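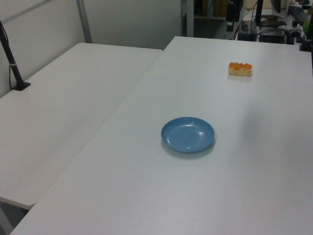
8월 들어 공방에 나간 날은 전부 팔 하나에 썼다. 집에서 하던 걸 Zolside로 옮긴 지 두 달쯤 됐는데, 집 책상은 팔이 움직일 때마다 같이 흔들려서 더는 쓸 수가 없었다. Zolside는 목공 쪽과 전자 쪽을 나눠 쓰는 공유 작업실이고, 나는 전자 쪽 안쪽 자리를 쓴다. 흰 테이블이 넓고 무겁다. 그거 하나 보고 등록했다.

이 블로그를 처음 보는 사람을 위해 적어 두면, 만들고 있는 건 식탁 위의 물건을 집어 접시에 옮기는 로봇팔이다. 이름은 Gorov. 관절은 여섯 개고, 몸체는 알루미늄 프로파일과 출력물을 섞어서 만들었다. 제어 프로그램은 내가 짠 것이고 이름은 Enda라고 붙였다. 이름에 뜻은 없다. 폴더 이름을 정해야 해서 정했다.

## 빵과 접시

지금 하는 과제는 빵을 집어서 파란 접시에 올리는 것이다. 처음에는 나무 블록으로 했다. 블록은 모서리가 반듯해서 손가락 두 개가 평행하게 닫히기만 하면 잡힌다. 그래서 블록에서 잘 되는 걸 보고 다 된 줄 알았는데, 빵으로 바꾸자마자 성공률이 떨어졌다. 윗면이 울퉁불퉁하고, 옆면과 윗면의 색이 다르다. 위쪽은 주황빛 도는 갈색이고 옆은 연한 크림색이라 색으로 물체를 찾던 코드가 윗면만 빵으로 보고 중심을 뒤쪽으로 잡았다. 손가락이 빵 앞쪽을 헛잡고 올라오는 일이 계속 나왔다.

색 범위를 넓히면 될 것 같아서 넓혀 봤더니 이번에는 테이블이 걸렸다. 흰색인데 조명에 따라 앞쪽이 약간 분홍빛으로 찍힌다. 크림색을 잡으려고 하면 테이블 앞쪽까지 빵이 된다. 결국 색은 후보를 찾는 데만 쓰고, 윤곽은 빈 테이블을 찍어 둔 배경과 비교해서 따는 방식으로 바꿨다. 배경은 작업을 시작할 때마다 새로 찍는다. 귀찮지만 오전과 오후의 값이 꽤 달라서 한 번 찍은 걸 계속 쓸 수는 없었다.

접시는 반대였다. 색으로 찾는 건 금방 됐다. 이 테이블에서 파란 건 접시뿐이라 틀릴 일이 거의 없다. 대신 표면에 광이 있어서 안쪽 벽에 하얀 반사가 생기고, 그 부분이 구멍으로 처리된다. 구멍이 난 채로 중심을 계산하면 몇 밀리미터씩 밀린다. 윤곽에 타원을 맞춘 다음 타원의 중심을 쓰는 걸로 해결했다. 접시 테두리가 낮아서 내려놓는 높이도 낮게 잡을 수 있었다.

## 좌표 맞추기

시간을 제일 많이 쓴 건 카메라 좌표와 팔 좌표를 맞추는 일이었다. 테이블이 비스듬하게 보이기 때문에 화면에서 같은 길이라도 앞쪽과 먼 쪽의 실제 거리가 다르다. 집에서는 카메라를 바로 위에 달아 놓고 대충 비례식으로 계산했는데 여기서는 그게 안 통한다.

체커보드를 출력해서 테이블 위 13곳에 옮겨 가며 찍고, 같은 자리를 팔 끝으로도 짚어서 짝을 맞췄다. 처음 계산한 결과는 먼 쪽에서 오차가 컸다. 코드를 한참 뒤졌는데 원인은 종이였다. 종이가 살짝 말려서 평면이 아니었던 것이다. 아크릴판에 붙이고 다시 하니 테이블 전체에서 2밀리미터 안쪽으로 들어왔다. 빵을 집는 데는 이 정도면 된다.

이 과정에서 Wumpini Baidoo에게 도움을 받았다. 목공 쪽을 쓰는 분인데 예전에 측량 일을 했다고 한다. 기준점을 가운데에 몰지 말고 가장자리에 더 두라고 해서 그렇게 했다. 맞는 말이었다. 가운데만 촘촘하게 찍어 두면 가운데는 잘 맞고 가장자리는 엉망이 된다.

## 손가락

그리퍼 손가락은 두 번째 버전이다. 첫 버전은 딱딱한 출력물에 고무판을 붙인 것이었고, 블록은 잘 잡지만 빵을 잡으면 자국이 남았다. 지금 버전은 안쪽을 TPU로 뽑아서 조금 휘어진다. 닫는 힘도 모터 전류로 제한했다. 최대치의 65퍼센트에서 시작해서 내려 보는 중인데, 너무 내리면 들어 올릴 때 빵이 돌아간다. 아직 정해진 값은 없다.

손가락 도면은 Maj-Britt Grønli가 Gazi 포럼에 올린 걸 고쳐서 썼다. 원본은 과일용이라 폭이 넓다. 나는 폭을 줄이고 끝을 조금 더 얇게 깎았다. 빵이 납작하게 놓여 있을 때 손가락 끝이 테이블에 먼저 닿는 문제가 있었는데 얇게 하니까 나아졌다. 고친 파일은 원래 글에 댓글로 달아 두었다.

## 배선

배선은 자랑할 게 없다. 팔이 접힐 때마다 세 번째 관절 근처에서 선이 당겨졌고, 한 번은 커넥터가 빠져서 팔이 그대로 주저앉았다. 높이가 낮을 때라 부서진 건 없었다. 선을 한 뼘 정도 더 길게 새로 만들고, 관절 양쪽에서 묶어서 가운데가 느슨하게 남도록 했다. 커넥터도 잠금 있는 걸로 바꿨다. 비상정지 버튼은 키보드 옆에 두고 쓴다. 처음에는 팔 가까이에 두었는데, 정작 급할 때 팔 쪽으로 손을 뻗게 되는 자리라 옮겼다.

## 남은 일

- 배경 촬영을 자동으로 하고, 테이블 위에 뭔가 있으면 경고 띄우기
- 빵이 비스듬히 놓였을 때 손목 각도 계산 고치기 (지금은 가끔 반 바퀴를 돌아서 간다)
- 닫는 힘 값 정하고 기록하기
- 손가락 여분 한 쌍 더 뽑기
- Enda 로그에 시도별 사진 같이 저장하기

손목 각도부터 할 생각이다. 반 바퀴를 도는 동안 선이 같이 감기기 때문에 그냥 두면 배선을 또 손봐야 한다. 각도를 항상 가까운 쪽으로 고르게만 하면 될 것 같은데, 관절 한계 근처에서는 가까운 쪽이 막혀 있는 경우가 있어서 그 처리를 따로 넣어야 한다. 코드는 정리되는 대로 올리겠다. 지금 상태로는 주석이 전부 나한테만 통하는 말이라 올려도 읽기 어렵다.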